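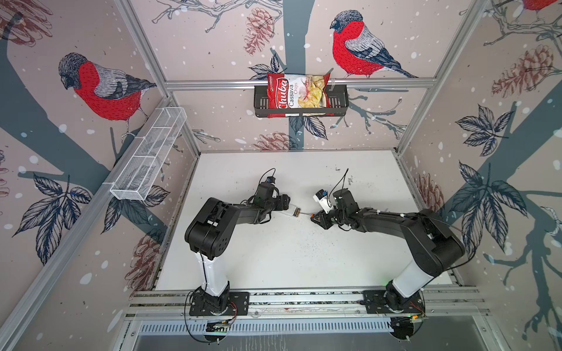 Last updated: Mar 7, 2024

Two-arm cell, remote control battery job. Protective stop again, same code as before: "unexpected contact, wrist." I don't believe the code.

What I know. Both arms were powered and at working speed. The job was the usual one, cover off, cell out, cell in. The right arm stopped and its gripper opened by itself. The left arm kept going for a short while and then held. I was standing at the rail with my hand on the stop button and heard no knock. No new marks on either gripper that I can find, and the fingers still close square.

The gripper opening is the part I care about. A stop is supposed to leave the grip alone. If it lets go of a AAA cell, fine, we lose a cell under the bench. If it lets go of something with an edge while someone is reaching in to clear the other arm, that is a different kind of afternoon. I have written this up as a safety matter and Yevdokiia has signed it. She thinks I am being dramatic about the wording. The wording stays.

Explanations on offer so far:

Morell (controller) say the arms got too close and the contact check tripped on cable drag. Maybe. The grippers do work very close together in the middle of the table, that is the whole point of having two. But the same spacing has been fine since December. Their note also says to lower the sensitivity to 70, which would make the message go away. I asked what it would do for the fault and have no answer yet.

Cerkora (vision) say it isn't them. They always say that first. Their log has an 80 ms hole in it right before the stop, and they call that "normal jitter." I would like to see the same hole in a run that went well before I accept the word normal.

Ankica's idea is the wrist cable. She wiggled it with the arm disabled and got one dropout on the meter, then couldn't get it again. One dropout is one dropout. I like this idea better than the other two, so I am trying to be harder on it.

Put the remote parts back on the bench and jogged through the pick by hand at slow speed to see if position alone would bring it on. It didn't.

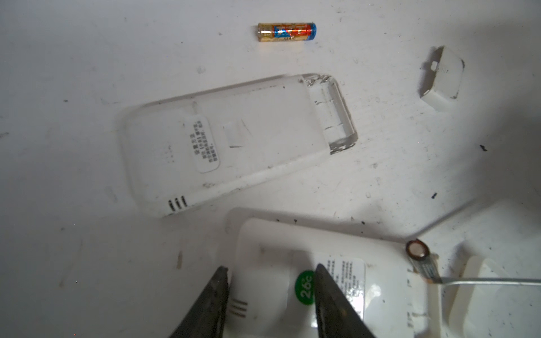

Wrist camera. AAA cell at top, housing with open battery compartment, cover lying off to the upper right. Fingers open over the second remote (green 26°C sticker).

The scuffs and dark specks on the table bother the vision more than anybody admits, but I can't see how dirt opens a gripper. Leaving it off the suspect list. Wipe the table anyway.

Next, the far poses. If it is the cable, it should show up where the wrist is bent hardest, so Ankica wrote a slow sweep that points the wrist out of the work area and up past the panels. Ran it with the other arm powered down and the cell gate locked.

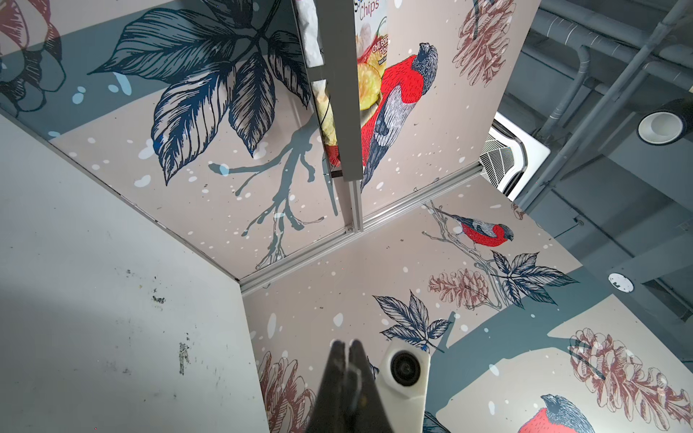
Wrist camera, looking up into the corner. Aluminum rail between the printed panels, chips bag at top center, ceiling AC unit beyond.

Video came through on the sweep. No stop and no dropout on the meter. So either the cable is good, or it is bad only under load, or the meter is too slow to catch it. That narrows down very little and I am not going to write "cable ruled out" the way the draft summary had it.

The numbers so far: 87 logged runs on this job, 77 finished without anyone touching anything. Grewal's weekly sheet calls that "stable." The sheet does not separate a missed pick from a gripper opening during a stop, and I want a column for that before the next one goes out.

Metura (grippers) have the question about default state on stop. Their manual says hold, their setup screen has a box marked "release on fault," and ours was ticked. I didn't tick it. Yevdokiia didn't either, and the change log has no entry. Now unticked. That may fix the letting go, but it says nothing about why the arm stopped.

Until further notice:
- nobody reaches in while either arm has power, stopped or not
- sensitivity stays where it is, whatever Morell send
- after any stop, save both logs before clearing the code
- swap the right wrist cable, keep the old one, tag it

Ankica has the spare cable. Check the release box again after the next controller restart, in case it ticks itself.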